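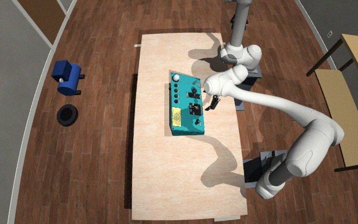 Teal box with the white knob, on the pale table.

May, 4.50 pm

Glue day again. I promised Emília I'd write up the hide glue trials properly this time and not on the back of a sandwich bag, so here goes (sorry in advance for the spelling, my fingers are still sticky).

Started with the Dorkance pearl glue, the bag that has been open since before Christmas. Soaked it overnight in cold water, then warmed it in the little pot up to 50 and kept it there. It smelled fine, or as fine as it ever does! Tianyou came in, said "wet dog" and went out again.

The Chauke stuff is finer, more like brown sugar, and it swelled much faster. I was a bit too generous with the water and had to let it sit with the lid off until it ran off the brush in a string. Must remember to weigh it next time – I say that every time, I know.

Test joints were all beech offcuts, rubbed together by hand, no clamps. I let them stand overnight and then knocked them apart with the small mallet this morning. Dorkance: mostly tore the wood, which is what I want. One came apart clean along the line, but that was the piece I'd left by the window while I answered the phone, so the glue had probably gelled before I got the two halves together. Chauke: all held, and one split a good inch away from the joint. Very pleased with that.

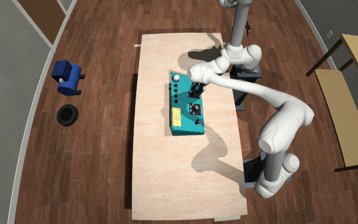 Pale table and teal box again, parquet underneath.

Then on to the chair, the one everyone keeps calling the 1793 chair because somebody pencilled that inside the seat rail. I have my doubts about the pencil, but the old glue is certainly animal glue. It went soft with a warm damp rag and a bit of patience, and the back left leg came out with hardly a wiggle. The front right one won't budge. I've left it wrapped overnight with a bag round it, and if it's still sulking tomorrow I'll try a drop of meths down the shoulder.

Emília wants us to use the Brillano liquid glue on the stretchers so we get more time to line them up. I'm half persuaded. It does give you ages, but I had a bottle go off on me once and the joint stayed rubbery for a week. Check the date on the bottle before anything goes near that chair!

Still to do: scrape the old glue out of the mortises, order more pearl glue, find the good brush (Tianyou, was it you?), wash out the pot before it sets like toffee.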